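分类：日记 / 木头与老房子
阅读时间：2 分钟

2020-02-24

今天一整天都在想木头！早上去了Zelden那间旧料行，原本只打算买两块搁板，结果一待就是半天。老板Ott Rozīte搬出一段老房梁给我看，说是1883年盖的谷仓上拆下来的，截面的年轮密得几乎数不清，我凑近闻了闻，居然还有一点松脂味，太神奇了。

他教我看纹路：直纹的料稳当，适合做长搁板；带山形花纹的好看，但容易翘。我以前买木板只看颜色深浅，回家路上见到门框、长椅都忍不住停下来摸一把（路人大概觉得我很怪）。

晚上接着翻图，越看越上瘾，木纹里有茶褐、焦糖、灰棕好多层颜色，同样是棕色，深一点浅一点，房间的感觉就全变了。 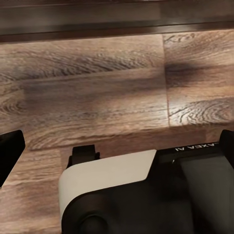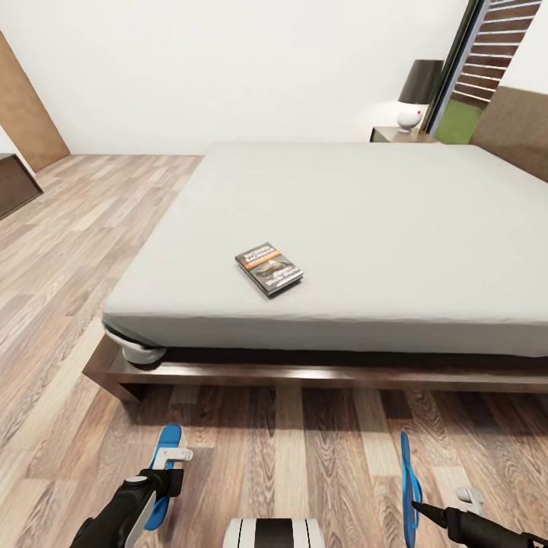 暖棕色的木纹；深棕床架配浅色地板。

我现在很想把书房的搁板做成深色，墙还是留白。Siltik的木蜡油有小罐装，明天先在边角料上试两遍，等干透再决定。Ozoliņš那边的胡桃色也想要一份色卡，比一比再说。

对了，两块搁板最后没买成，量错了尺寸，墙面宽885毫米，我记成了858。气归气，正好有理由再去一趟！Ott答应把那段房梁给我留到周末，我连它能做什么都没想好，先高兴着。

联系我们 | © Binano 版权所有 | 返回顶部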